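Notas sueltas sobre la ronda de Ilterel

Llevo desde marzo con la hoja de cálculo de Ilterel abierta y el jueves por fin cerré los números. La empresa vende software de conciliación bancaria a gestorías y ha levantado una serie A de 10 millones de euros, con Hotberg al frente y Biswas como segundo inversor. El comunicado no da valoración. Sí da clientes: 909 de pago.

Lucie Carrier, socia de Hotberg, me confirmó por correo que la preferencia de liquidación es 1x no participativa. El pool de opciones se amplió antes de la inversión, de modo que la dilución recae en los socios anteriores.
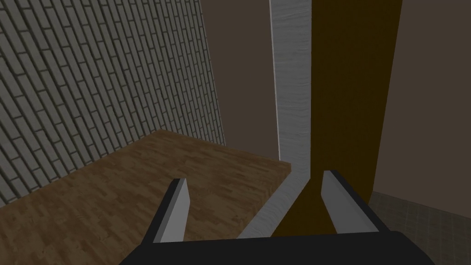 La estructura previa era sencilla: dos fundadores, Quang Phan y Moushumi Majumder, y una nota convertible de Prarumstead. La nota tenía tope pero no descuento, y convirtió al tope. Para repasar una tabla de capitalización yo voy hilada a hilada, como en el muro de ladrillo gris de la imagen: primero las ordinarias, encima las opciones, después la conversión y al final el dinero nuevo. Si se calcula la conversión antes que el pool, todo lo de arriba sale torcido.

Queda pendiente el uso de fondos. La plantilla es de 41 personas y el plan prevé abrir oficina en Lyon. Con el gasto mensual que declaran, la caja da para 2 años sin contar ingresos nuevos. Me falta ver el churn por cohortes; lo he pedido y no ha llegado.

Corrección a la entrada anterior: la nota de Prarumstead no devengaba intereses. Gracias a Janaka Ekanayake por el aviso.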